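Home News Projects People Newsletter archive Contact

Doors, keys and patience: a month with the hand-held grippers

2024-09-27

5 min read

When I last wrote in these pages I promised that the next update from the Allholm project would be shorter, and I'm afraid I am going to break that promise straight away, because a good deal has happened and most of it has been rather fun.

Those of you who came to the open afternoon will remember that we spent the first part of the year teaching by remote control. One of us sat at the desk with a pair of joysticks and a screen, and the arm at the other end of the room did its best to follow. It works, and we still use it for lifting and for anything heavy, but it is slow going. You are always a little behind yourself, and you can't feel a thing. I once spent most of a morning trying to get a peg into a hole that way and came home with a stiff neck and no peg in any hole (the peg is still on my windowsill, if anybody wants it).

So over the summer we moved across to the hand-held grippers for the finer jobs. You hold one in each hand, squeeze the trigger to close the fingers, and simply get on with the task as you would at home, only with two grey fingers where you are used to having five pink ones. The patterned cubes let the software work out where each gripper is and which way it is turned, and the head camera gives it the view from roughly where your own eyes are. Later on, all of that goes into training the arm to do the same thing for itself. There is no robot to wait for while you record, and that alone has made an enormous difference to how much we get through before lunch.

We began with easy things. Cups on to saucers, lids on to boxes, a tea towel folded in half and then in half again. By the end of the first fortnight we had 400 good recordings and everybody was feeling very pleased with themselves, and then Aoife Fitzgerald suggested that we ought to try doors.

I should say that I was all for it. People who visit us nearly always ask about doors! They want to know whether the machine could let itself into a room, or lock up at night, or bring something through to a relative who can't easily get up. And a door does look like such a simple thing when you have been opening them all your life without giving them a thought.

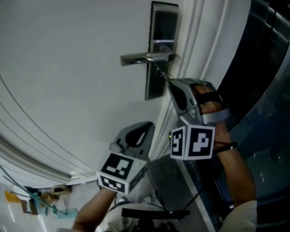

The trouble with a key is that your fingers do several jobs at once and never tell you. You pinch it, you feel for the point where it wants to turn, you ease off a little if it catches, and your wrist rolls over while your elbow drops to make room. With a gripper you have to do all of that from further back, and you find yourself holding your breath. Aoife's advice, which I pass on to anyone joining us this autumn, is to take hold of the flat of the key as squarely as you can before you try to turn anything, and to move your feet if the angle feels wrong. It is very tempting to stay put and twist yourself into a knot instead, and the recordings made like that are hardly ever worth keeping.

The other thing we have learned is to look at what we are doing. That sounds silly, I know, but after a dozen goes your hands have more or less got the idea and your eyes start to wander off towards the clock or the kettle. The camera wanders with them, of course, and then there is a lovely stretch of wall on the recording and no key. I have been the worst offender by some distance and have been told so, very kindly, on more than one occasion.

We have also changed our minds about mistakes. At first we threw away any recording in which something was dropped or fumbled. Now, if you fumble and then put it right, we keep it, and we mark it so that it can be found again. Our friends at Veloso had been doing this for a while and talked us round over a very long telephone call. If you fumble and then say something unrepeatable and walk off, we still throw that one away.

Our aim is 200 clean recordings of the key task, and then the same again for the lever handle, before we let the arm have a try at either. After that comes the Ukau trial, where the whole collection, 4,000 recordings across all the household jobs, will be used together for the first time. That is planned for November. I am looking forward to it a great deal and am also slightly nervous, as one is before a school concert.

We could do with a few more pairs of hands in the meantime. No experience is needed, and left-handers would be especially welcome as we are a very right-handed bunch. Sessions are kept short, as the grippers do get heavy on the wrists, and we have 7 places still open. Wear something with sleeves you can push up. If you would like to come along, reply to this newsletter or leave a note at the Pundberg front desk, and one of us will ring you back to find a time that suits.

Recent items

Folding tea towels, part two
What we learned from the joystick sessions
A visit to Veloso
Notes from the Pundberg open afternoon
Ukau trial: what to expect

Previous Next Back to top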